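Setting and Clearing a Small Table
Handout for session 3, Front of House Basics
Naltdale evening course, Jidutthorpe site

Right, plates and fruit. Last time we got as far as chairs and cloths, and most of you went home able to lay a square cloth without it hanging down to your ankles on one side. I've put the cloth notes in again at the start because a couple of people missed it, and because I forgot to mention ironing (sorry!). Skip ahead if you've got it.

Cloths, again

A small square table is harder than a long one. On a long table a bit of a wonky drop gets lost, but on a square one all four sides are right there to be compared. I fold mine in quarters, put the folded corner in the middle of the table and open it out from there. If you do it that way the centre is already where it should be and you're only fussing with the edges.

Iron it folded or iron it flat, I really don't mind, but do the creases the same way up. A crease that stands up like a little roof will tip a glass. If you're using one of the Jaidee cloths from the cupboard, they want a cool iron and a damp tea towel on top. The older Clornach ones will take anything you throw at them.

Colour matters more than people think. White plates on a white cloth look lovely in a hotel and a bit sad in a small room. I'm a big fan of red. A white plate on red jumps out at you, you can see a crumb or a smear straight away, and you can tell from the doorway whether the plate is where you meant it to be. The trouble with red is the first wash, so please, please don't put ours in with the napkins. We had pink napkins for the whole of August.

Where the plate goes

For one person at a small table, the plate sits in front of the chair, a thumb's length in from the edge. Not hanging over, and not so far in that they have to reach. Stand behind the chair and look straight down, and you'll spot a plate that's off to one side far quicker than you would from the front.

Hold the plate by the rim, thumb along the edge and not on top of it. Put it down, let go, look. If you need to shift it, lift it. Dragging a plate drags the cloth, and then you've got a ruck on the far side and you'll be chasing it all evening.

Plates for this session are on the trolley, stock number 474. They're plain round white ones and they're fairly forgiving, but do check underneath for a rough foot. Run a finger round it. A rough one snags the weave, and I'd like the cloths to last until Easter.

Putting fruit on a plate

This sounds like nothing at all, and then you watch a room full of people try it and half the apples are on the floor. A round thing on a round plate wants to roll, and most plates dip very slightly in the middle, so that's your friend. Find the dip.

Pick the apple up from the sides, round its widest part. If you hold it by the top you end up dropping it the last little bit, and it lands with a clonk and wanders off. Lower it until you feel the plate take the weight, keep your hold round it for a moment longer, and then open your fingers outwards, evenly on both sides. If one side lets go before the other, you've given it a push.

Wash and dry the fruit first. A wet apple leaves a ring on the plate, and there's nothing for it but to start again with a clean one. Turn the best side towards the chair. If there's a stalk, I like it upright, but I've been told I'm fussy.

Use your other hand or don't, but decide. The free hand should be resting somewhere low and out of the way, near the edge on its own side. What you don't want is for it to hover over the middle, because it'll try to help and you'll knock something.

Boxes and bits on the table

When you're setting up you'll often have a box on the go, for napkins or cutlery or whatever you're bringing across. Far corner, lid closed, square to the edge if you can manage it. Keep it away from the side you're working on. A closed lid gives you one less thing to catch your sleeve on, and yes, I do mean sleeves. Push them up or wear short ones. Cuffs have ruined more place settings in this building than anything else I can think of.

The box comes off last thing, before anyone sits down. Check the cloth where it stood and smooth that corner with the flat of your hand.

Clearing

Same order backwards. Fruit off first, then the plate, then crumbs, then the cloth. Don't try to carry a plate with an apple still on it across a busy room, even if it looks steady. Fold the cloth inwards so any crumbs stay inside it, and shake it out at the back door. The bins are on the left as you go out.

For Wednesday

Practise the apple at home, ten minutes or so, any plate you've got. Try it once with your left hand and once with your right, and make a note of which one you find yourself favouring. Then try an orange, which grips better, and a plum, which is a little horror.

If you'd like extra reading, the library has the table service booklet at shelf mark 3765. It's short and the drawings are good. The written piece is 600 words on laying a table for one, in your own words, and I'd sooner have it late than copied.

Bring an apron and a clean tea towel.

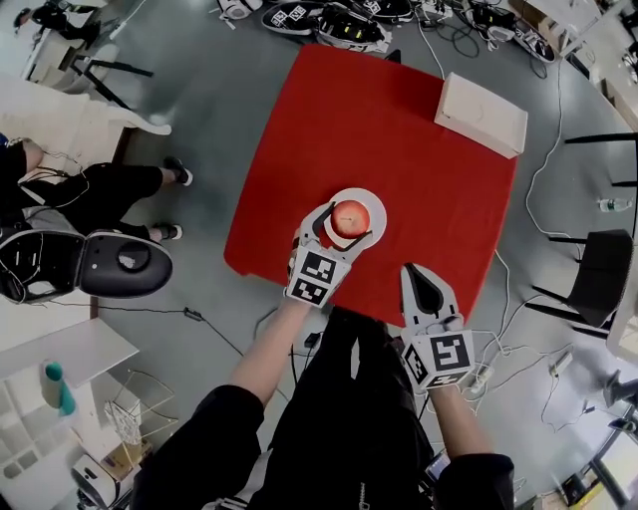
Fig. 1. Apple and white plate on a red cloth, closed box at the far corner.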